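Re: [polton-build] Gripper slip on soft items

> The right arm drops the bun on lift in the Kunley steamer test.
> Is this force or approach angle?

Angle, I think. I cut the close step from 3,000 to 1,000 and changed nothing else. Logs show 22 cycles, 6 slips, all at the back of the basket.

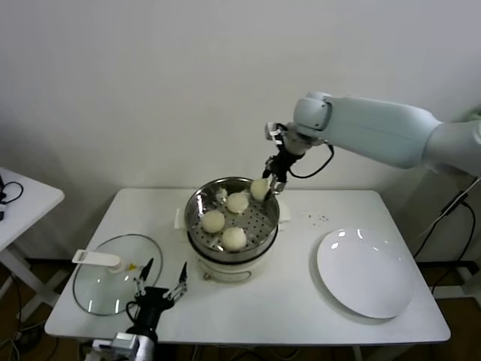

Right gripper on the back right bun, left arm over the lid.

Next I'll tilt the wrist before descent. Can someone post the Amin wrist limits?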